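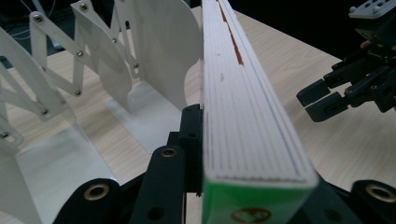 Last week I lost two days to one small noise, and I want to write it down before I forget the order of things. The noise was a click in the left gripper, very soft, and I heard it only when the fingers closed on something heavy. With light objects there was nothing. So I took a thick paperback, the one with the green cover, because it is the heaviest thing in our set that still fits between the fingers, and I held it upright beside the white expandable bookend again and again. In such a grasp the finger plate should press flat against the side of the book, and it does. To the eye all is correct. This is what made the fault so slow to find.

I should say what we do. Our project has the name Ferel, and it is small. We use hand-held grippers to record how a person puts books and papers in order, and later an arm must learn to do the same work. If the hand tool lies about how wide it is open, the arm will learn the lie. I did not understand how serious this is until July, when the arm in our other room closed too far on a glass and we had to sweep the floor. Efe Omoregie had his hand near the table that day. He was not hurt, but since then we have a rule that every click and every scratch must be reported the same day, also when it seems silly.

So I reported the click. Efe asked me to compare the opening written in the log with the real opening, measured with a caliper. On the right gripper the two numbers agreed well. On the left they agreed in the morning and after lunch they did not. The difference was about 5 millimeters, always in the same direction. The log believed the fingers were more open than they were.

My first idea was the cable, as always. I changed it and lost one hour. My second idea was the calibration file, and here I am a little ashamed, because I made a new calibration and the numbers became good again, and I wrote "solved" in our notebook. The next day the difference was back. Please do not do what I did. A new calibration can hide a mechanical problem very nicely, and it will hide it for exactly as long as you are looking.

Sigita Dzene found the true cause. She took off the cover, held the fingers with one hand and tried to turn the small gear with the other. It moved. The set screw that fixes the gear on its shaft had become loose, and with a strong squeeze the gear jumped a little on the shaft. That was my click. With a light object the force was not enough to move it, and this is why our daily check, which we do with an empty gripper, never showed anything.

The repair took 7 minutes. We cleaned the screw, put a drop of thread locker on it, and left it until the next morning. Then I did 52 strong squeezes on the same paperback, with the caliper after each one. No click, and the numbers stayed together.

The harder part was the recordings. We went back through the logs and found the first day when the closed position was not the same in the evening as in the morning. Everything from the left gripper after this day is now in a separate folder. Renato Lumbao wanted to correct it by subtracting the error. I was against it, since we cannot know at which moment the gear jumped, and it jumped more than one time. He still thinks I am too strict, and perhaps we will try it on a small part, but not for training.

The daily check has also changed. We now squeeze a heavy book five times, hard, and read the closed position before and after. If it moved by more than one millimeter, the gripper goes on the shelf with a red tag and only Sigita may take the tag away. I also drew a line with a paint marker across the gear and the shaft, so if they turn against each other the line will break.

The right gripper has the same screw. I will open it on Monday.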